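Washing wool at home — which programme?

silvia_sokol
My wool jumpers become felt after 2 or 3 washes. The label says 30 degrees.
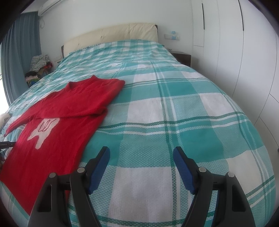 Wool must dry flat, I learned this too late. I now use the bed, over the plaid bedspread, and turn it once.

Seidu A.
I don't agree. Bed stays damp. Use a rack.

silvia_sokol
I press it in a towel first — no problem until now.

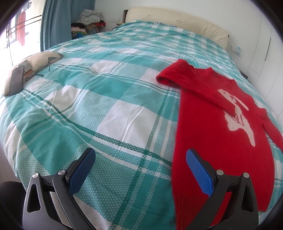 The red one, sleeve still to straighten

zhan200
Spin is your problem, not drying. Keep it low.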